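How do you pick a floor color for a room that gets no sun?

Posted by basementbound in Home & Decorating, November 2021

Okay, I need outside opinions because I have been going around in circles for weeks. We're finishing the downstairs room in our house in Clavton. It's on the north side and half below grade, with one little window that looks straight into a window well. On a good day in summer you can read in there without a lamp until lunch. The rest of the year, forget it.

The walls are off-white and I'm not changing them (I painted them myself and my neck still hasn't forgiven me). What I can't settle is the floor. My sister-in-law says go pale, always go pale in a dark room. The person at Doucette Flooring said pale floors in a basement just look gray and sad, and I should go dark and cozy. They were also very keen to sell me a dark one they had on clearance, so take that how you like.

It's going to be a TV and sewing room. Two kids, one dog who sheds like it's a job. Slab is dry, we had it tested in January. I'd like to spend up to 20 dollars a square yard, and I am fine with carpet or something hard. What would you do? And has anybody gone with a real color and not hated it after a year?

[23 replies hidden in preview - showing the ones marked helpful]

mossy_stairs

I went with a real color and I don't hate it! Ours is a den under the garage, so pretty much the same cave you've got, and we've had a dark green floor in there for 6 years now.

First thing, your sister-in-law isn't wrong about light, but she's thinking about a room with windows. A pale floor bounces daylight around. If there's no daylight to bounce, all it does is show you every dog hair and every drip of coffee. We had oatmeal carpet down there before and I vacuumed it like a crazy person. Looked dingy by supper anyway.

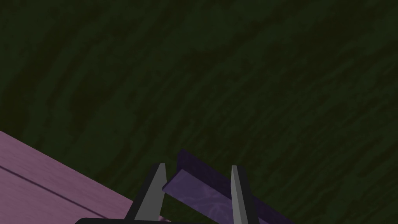

Greens are sneaky, so bring home the biggest sample you can get your hands on and live with it a while. A two-inch square from the store tells you nothing, and a color that looks like a cheerful leaf under those store lights can go nearly black in your basement. What you want is some variation in it. See how the green in the picture has lighter and darker olive streaks sweeping through it, and the upper part gets close to black? That kind of mottling is your friend with a shedding dog, and a flat solid green would drive you nuts. The dusty pink next to it is worth a look too, if you were thinking you'd have to stick with white and beige for everything else. I have a pink armchair on mine and people always comment on it.

Some other stuff I wish I'd known. Buy your bulbs before you buy your floor. We swapped ours afterward and the whole room changed on us - the cool white ones made the green look like a pool table, and the warm ones fixed it. And if you go with carpet, get the better pad. We paid 63 dollars extra for it and I've never been sorry, especially in winter.

For the sewing side of the room I'd do a mat or a hard surface. Pins in dark green carpet are a nightmare. Ask my heel.

tiledguy

vinyl plank. medium brown. done. carpet in a basement is asking for it, i don't care what the test said

had a water heater go once and spent 3 days pulling up wet pad

pattypan

I'd split the difference with those two. We used carpet tiles from Trenolance in our downstairs, and the nice part is that if the dog has an accident you pull up the one tile and rinse it in the tub. Keep a spare box, because they do change their colors and the new ones won't match.

On dark versus light, I think the ceiling matters more than people say. Ours is low, and with a dark floor it felt lower to me until we took the baseboards the same white as the walls. After that it was fine. My mother's place over in Irnden has dark floors AND dark trim and you feel like you're inside a shoe.

Also, tape off a big patch of the floor with whatever sample you like and put your couch on it. You'll know in a couple of evenings. I was dead set on navy until I did that, and ended up with a sort of heathery brown I'd walked right past at the store.

basementbound

Thank you all! I hadn't thought about the bulbs at all, so that's tomorrow's errand. Leaning green for the TV end and something hard under the sewing table. tiledguy, I hear you, the water heater is on the other side of the wall and now I'm going to lie awake about it. Does anyone know if those carpet tiles can butt right up against vinyl plank, or do I need a strip in between?

pattypan

You'll want a strip, the heights won't be the same. Take a piece of each to the store with you.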